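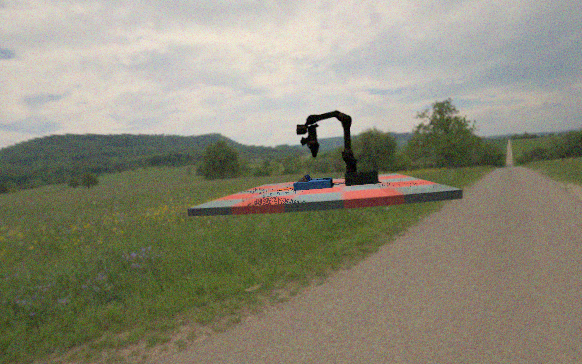

# Workshop Tips: When a Bench Arm Drops What It Is Holding

Sunadside Community Workshop, member guidance sheet 62
Revised 9 August 2022

In July, a small bench arm at the Sunadside workshop released a steel vise jaw over a parts tray while a member was reaching toward it. The member was not hurt. The tray was cracked and the jaw was chipped at one corner. The incident was recorded under number 2815 and reviewed by Lerato Magagula, with technical assistance from Songül Karakaya.

The arm had been programmed by the member at home, using the simulator supplied with the Ornar control software. The routine ran without error there. On the bench, it failed on the fourth cycle. Members who use an arm of any make are asked to read the following before their next booking.

## What went wrong

The review found two faults. The air line to the gripper had been pushed into its fitting but not seated, and it worked loose as the wrist turned. In addition, the gripper was of the type that opens when air is lost. A simulator does not model a loose hose, and a routine that passes on the screen has not been tested for one.

A third matter concerned the member's position. The arm had paused above the tray, and the pause was taken for the end of the job. The program was waiting on a timer.

## Before switching on

- Pull each air line gently by hand. A seated line does not move. Where a line slips, cut the end square with a tube cutter and push it in again until it stops.
- Check that the base bolts are tight. A base that rocks even slightly will throw off every position at the far end of the arm.
- Find out what the gripper does when air or power is lost. Write "opens" or "holds" on a strip of masking tape and place it on the front of the controller.
- Clear the bench of cups, hand tools and loose screws.
- Set the emergency stop where it can be reached without leaning across the arm.

## Moving a routine from the simulator to the bench

1. Measure the real tray and bench, and compare the figures with those in the program. Trays bought in different years may differ in depth.
2. Run the full routine at the slowest speed with nothing in the gripper.
3. Run it again with a block of soft foam cut to the size of the part.
4. Run it with the part itself, keeping everyone outside the taped line on the floor.
5. Raise the speed in small steps. Stop and return to the previous step at any rattle, hiss or drift.

Step 3 was left out in July. Foam offcuts are kept in the drawer beneath the drill press and may be used free of charge.

## A paused arm

An arm that has stopped moving must be treated as an arm that is about to move. Before placing a hand beneath the gripper, press the emergency stop and wait for the air to vent. If a part is still held, support it from the side with a wooden push stick, or lower it onto the bench by program. Parts must not be caught by hand if they fall.

## Protecting trays and parts

A folded towel in the bottom of a parts tray will save both the tray and the part in most small drops. For heavier work, rubber drawer liner is preferred and can be wiped clean with dish soap and warm water. Release parts as close to the tray as the gripper fingers allow.

Cracked plastic trays should be discarded. Glue does not hold under repeated knocks, and the broken edges are sharp.

## Reporting a fault

Switch off the arm, hang the red tag on the controller and leave the program loaded. Do not reset the controller, as the fault log will be erased. Enter the time, the booking name and the part being handled in the log book beside the door, then telephone the bench desk at extension 1734.

Rogelio Agbayani is responsible for returning tagged equipment to service. The arm involved in incident 2815 has been fitted with new air fittings and a gripper that holds when air is lost. Bookings for it are open to members who have completed the bench arm induction with Duygu Aydoğan.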